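Atthorpe Evening Course in Practical Automation
Handout for session five: looking over the Imetti practice kit
Tutor: Ardalan Shokri

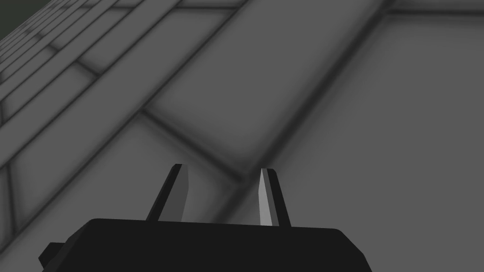 Welcome back, everyone, and thank you for bearing with me last Wednesday when the projector gave up! This week we spend our time with the Imetti kit, the simulator package from Wevent that several of you have been asking about. I've lived with it since March, and on the whole I'm rather fond of it, though I do have my grumbles.

What you get is a simulated arm with a two-finger gripper, 11 ready-made exercises and a workbook. A college licence covers 20 seats and runs for a year. The workbook comes to 144 pages, and please don't try to read it all - chapters two and four will do nicely for now.

My main grumble is the wrist view. With plain grey surfaces and soft shading it can be surprisingly hard to judge how far away anything is, so do keep the side view open while you're finding your feet. Sepehr Sharifi, who taught this session before me, disagrees and likes his students to manage without it.

For next time:
Finish exercise three (allow about 25 minutes).
Save your log under your own surname, please, as Mohammadi's group is on the same machines.
Jot down one thing you'd ask Wevent to change.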